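The cable is also a part of the robot

I have looked after robot arms for 7 years, first in a packaging hall and now in a laboratory, and I want to argue for something which sounds too small for an essay. I believe that the cables on the outside of an arm should be cared for with the same seriousness as the joints and the motors. In most places where I have worked, they are not.

When a new arm arrives, everybody studies the manual for the arm. There is a chapter for the bolts, a chapter for the brakes, and a table with the torque for every screw. Then the gripper is mounted, and the gripper needs power and a signal, and these must travel from the base to the wrist. For this journey there is often no chapter. Somebody takes a bag of straps and does it in one afternoon, and the result stays for years.

Our cell has more than one arm over the same black table, and this makes the question sharper. A loop which is harmless on a single arm can become a hook when a neighbour passes near it. We keep the table almost bare for a check after cabling. A yellow cup and a glue stick are enough for us, as they give two heights to go down to and two places to turn above.
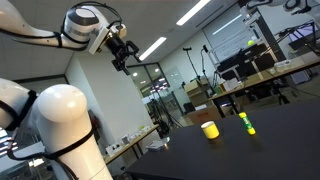 The arms over the black table, with the cables carried on the outside of the links.

My colleague Uthai Chareonsuk taught me to begin at the wrist and not at the base. He brings the arm to its most folded position, fixes the cable close to the gripper, and then moves to the most stretched position before he touches the next strap. I had always begun at the base, because the base is where one can stand comfortably. With my method, all the mistakes in length collected at the wrist, and the wrist is the place which turns the most. I changed my habit after he had repaired my work twice in the same July.

There is a different opinion, and I want to be fair to it. At Brarko, the workshop where I learned the trade, they held that cables are consumables. Let them wear, they said, and replace them all on a fixed day. They did it after every 600 hours of running, and they had few surprises. I respect this. But a packaging arm makes the same movement from morning to evening, and its cable wears in a place that you can predict. In a laboratory the programme is different every week. The arm reaches low in front of itself on one task and behind its own shoulder on the next. The hours say very little about how many times the cable was bent, or how sharply.

So I prefer looking, and I prefer that the looking has a fixed form. Before the first movement, I put my hand around each strap and try to turn it. It should move a little. A strap which cannot move at all is pressing into the cable, and a strap which slides freely will go down to the joint and stay there. Then I send the arm slowly through its whole range, with the gripper high above the table, and I watch only the loops. I don't look at the gripper. This is more difficult than it sounds, for the eye wants to follow the part that does the work.

I also ask that every change is written down, even one strap. Our log has a sheet for each arm, and entry 1104 is my favourite, though it is a dull one. It says that the loop at the elbow was made three fingers longer and that the error from the gripper did not come back. Before that entry we had suspected the gripper itself, and we had sent it to Zullholm for examination. They returned it with a polite letter saying that it was in good health. We lost over 3 weeks and had to apologise to the people who were waiting for the cell.

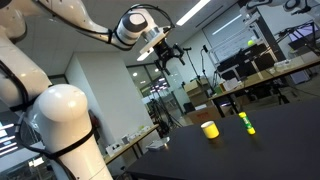
I tell this story to students when they complain that the log is slow. Some of them tell me, correctly, that newer arms carry the cables inside, and that my worries will soon be history. Perhaps. I have opened an arm with inside cabling, and replacing one wire took me the whole day and most of my patience. With the cables outside, I can see the wear with a torch and change a strap before lunch. I would choose the ugly solution again, provided that somebody is given the time to look after it.

Time is what I am really asking for. In the plan for a new cell, there should be a line for cabling with a name beside it and at least a full day, and the cell should not be called finished until that person has watched every arm move through its range.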